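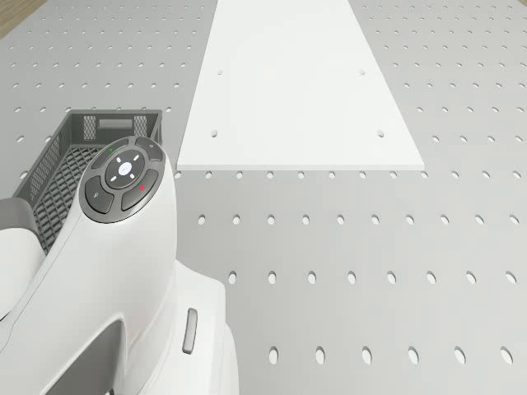 Can a flat-pack bookcase survive a second move?

Most of them can, if the back panel is still sound and the screw holes in the particleboard haven't been stripped. The ones that fail have usually been moved fully assembled, or taken apart in a hurry and put back together with the wrong fittings.

Adeel Kazmi has an opinion on which of those two is worse. He has been fixing and reselling flat-pack furniture out of a shop called Dalisay, in the east end of Hamilton, for long enough that people bring him single drawers.

"Moving it assembled," he says. "Every time. A bookcase is fine standing up. Put it on its side in a van and go over one set of tracks and you've pulled the cams half out of the wood. You won't see it until you load the shelves."

The cam is the small metal disc that turns to grip a bolt and draw two panels together. It was designed for being shipped flat and built once, and it does that job well. It resists being pulled straight apart. It is much weaker when the whole piece leans, and a piece being carried down a flight of stairs by two people of different heights leans a good deal.

Kazmi started with bed frames. He was working for a small moving company and kept being asked whether he could put beds back together at the other end. He could, and charged $20 for it in cash. Then customers started leaving things behind because they couldn't face rebuilding them, and he began taking those home. Dalisay opened two winters later in what had been a vacuum repair shop, and the old service counter is still his main bench.

The stock changes constantly. In February it was heavy on desks, which he puts down to people giving up on home offices they set up in a rush. Late spring is dressers and bed frames, when students clear out. The one thing he always has is bookcases, and the one thing he turns away is anything that has been in a basement flood. Particleboard that has swollen does not go back down when it dries. You can clamp it, plane it and paint it, and the screw still has nothing to bite into.

Particleboard gets a worse reputation than it deserves, in the opinion of Yannick Millet, who worked for years on the panel side of the business at a Quebec supplier named Predeck before moving to Ottawa and teaching evening woodworking classes. He doesn't love the stuff, but he gets tired of hearing that solid wood would fix everything.

"Solid wood moves with the seasons. If you made those same bookcases out of pine boards, same thickness, same fittings, you'd have people calling you in January because a panel split," Millet says. "The board is stable. The edges are the weak part, and the holes are at the edges."

His explanation of a typical panel goes like this. The two outer faces are made of fine particles pressed tight, and the middle is coarser and less dense. A screw driven through the face passes through one of the hard layers. A screw driven into the edge goes straight into the middle, where there is less to hold it. Each time that edge screw comes out and goes back in, it cuts a slightly different path unless the person holding the screwdriver is careful. After three or four moves the hole is mostly dust.

Being careful, here, means something quite specific. Millet has his students set the screw in its old hole and turn it backward, gently, until they feel it drop a little. That click is the thread falling into the groove it cut the first time. Then they turn it forward. It takes a few seconds per screw and he says it does more for the life of a bookcase than any glue.

Neither man uses a power driver on particleboard. Kazmi owns several and keeps them for deck work.

When a hole has already gone, there are fixes. The oldest is wooden matchsticks or toothpicks and white glue, packed in and trimmed flush once dry. It works well enough for a hinge on a light door. For anything that holds weight, Kazmi drills the hole out clean and glues in a length of hardwood dowel, lets it sit overnight, and drills a new pilot hole into the dowel. He did one while we talked, on the side panel of a Starkitz wardrobe, and the drilling and gluing took about 20 minutes, a fair part of it spent looking for the right bit.

Starkitz furniture comes through the shop often. The company stopped selling in Canada some time ago, and there is no longer anyone to write to for missing parts. Kazmi keeps its fittings in a row of margarine tubs, sorted by length, and will not sell them loose. He had one customer who needed four bolts to finish a crib and he gave them to her, but as a rule they stay with the furniture.

Missing hardware is the most common reason a good piece ends up at the curb. People take a desk apart, put the bolts in a sandwich bag, put the bag in a box marked KITCHEN, and find it a year later. Movers will tell you to tape the bag to the furniture. Kazmi would prefer you didn't tape it to a finished surface, as packing tape left over a summer will take the printed finish off with it. He puts the bag inside a drawer or ties it through a hole.

For the person doing this at home, the order of work matters more than the tools. Take out the shelves and label them, even if they look identical, since they will have worn to their own positions. Photograph each corner before it comes apart. Take the back panel off next. It's usually a thin sheet of hardboard held on with small nails, and it's what keeps the bookcase square. If it folds down the middle, lay it on a floor when you get to it and run a strip of cloth tape along the crease. Pull the nails with pliers from the back and do not push the panel off from the inside, which tears the edge.

After that the cams can be turned back. A quarter turn or a half turn is normal. If one spins freely it has broken inside, and replacements are sold in most hardware stores in a few standard sizes. Bring the old one with you.

One of Kazmi's regular customers, a retired school secretary, has been in four apartments in the last decade and has taken the same two bookcases to each of them. The latest is unit 1506 in a tower near the escarpment. The elevator there is too short for the bookcases to go in standing, so they had to come apart whether she liked it or not. She did it herself on the living room floor over an afternoon. The bookcases were bought at Promora, a chain that had a store in nearly every mid-sized Ontario mall at one time, and they were the cheapest ones on the floor.

She has replaced the backs once. She chose a colour this time, a dark green, and had the hardboard cut at a lumberyard for less than the price of lunch. Everything else is original apart from a few dowels that Kazmi glued in.

Municipal dumps don't generally keep a separate tally of flat-pack furniture, so it's hard to say how much of it gets thrown out. It goes in with bulky waste, alongside couches and mattresses. Laminated particleboard isn't accepted in most wood recycling streams on account of the resin and the coating. What doesn't get repaired or resold mostly gets buried.

Millet would like to see manufacturers go back to printing a part number on every fitting. Some still do. He also thinks instruction sheets should include a page on taking the piece apart, and he once drafted one for a client of Predeck's, a single sheet with six drawings. The client liked it and asked whether it would add to the cost of the booklet. It would have, by a very small amount, and the page was dropped.

He still has the drawings and hands them out on the first night of his class. Students are told to bring a piece from home that wobbles. Last term it was mostly bookcases, plus a shoe rack and one very large television stand that came in through the loading door and took three people to turn around.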